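Break Area and Drinks Station Checklist, Clillby Building, Ground Floor
Inspection period: June
Form in use: Hurnaseck HK-4

1. Floor and walkways
Clear, no trailing leads across the route to the exit.
Result: Pass

2. Hot water dispenser
Guard fitted, tap returns to closed when released. Drip tray emptied before the check. Outlet temperature not taken this time; thermometer out for calibration.
Result: Pass, one reading outstanding

3. Hand-wash sink
Soap and towels stocked. Mixed water set to 60 seconds run time, then shuts off.
Result: Pass

4. Cups, lids and stirrers
See comments.
Result: Pass with comment 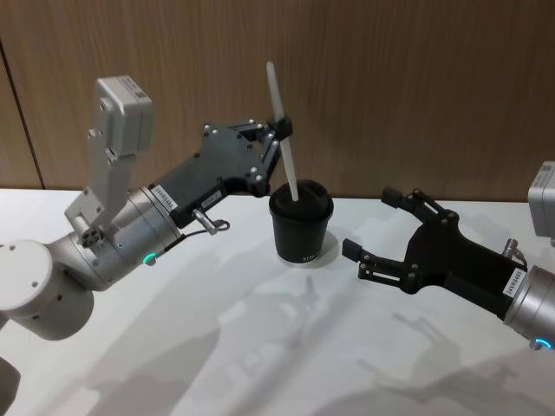
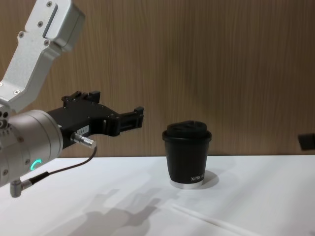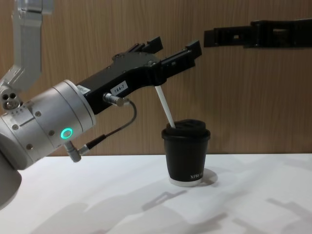 Lidded cups are required for any hot drink carried out of the break area. The standard covers three points: lid seated on the full rim, cup upright on a level surface, nothing left in the sip opening while the drink is carried. The domed black lid on the black cup is the accepted type. In the first picture a slim translucent white stick stands in the lid opening; sticks may be used at the table but must be taken out before the cup is moved. Discard used sticks in the general waste bin. They do not go in the paper recycling.

5. Cup and lid storage
Sleeves stored lid side down in the Pronov cabinet, door closed. One opened sleeve found on the lower shelf without its wrapper. Removed and replaced.
Result: Corrected during check

6. Waste
Bins lined. General waste more than 5 cm above the fill line at 10 a.m. Raptis to move the morning collection forward.
Result: Fail, action open

7. First aid
Burn dressings in date. Box seal number 167 matches the log.
Result: Pass

Open actions
Item 2: take outlet temperature when thermometer is returned.
Item 6: confirm new collection time with Raptis.
Item 4: add the stirrer rule to the notice above the sink.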